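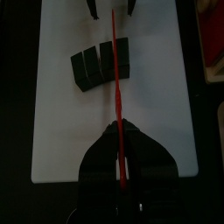

The toy knife has one job, and it is to cut nothing. A good one is fat in the handle, blunt everywhere else and red enough to be found under a sofa in Samton. My family's first came in a Bemer kitchen set with 42 pieces, of which we still own the knife and a lid.

I have since spent over 3,000 minutes of my life being served lunch with it. Lunch is usually a block. The blocks get sawed at, passed around on a board and sent back for being too hot. 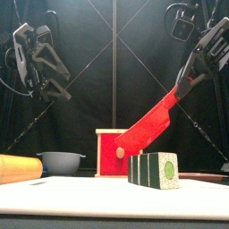

Purists will tell you the handle matters more than the blade, and the purists are four years old. They like ridges to grip and a guard to stop the thumb. The Jommont catalog for June offers a knife in walnut, sanded by hand, for parents. Ours went for the red plastic and asked what was for dessert.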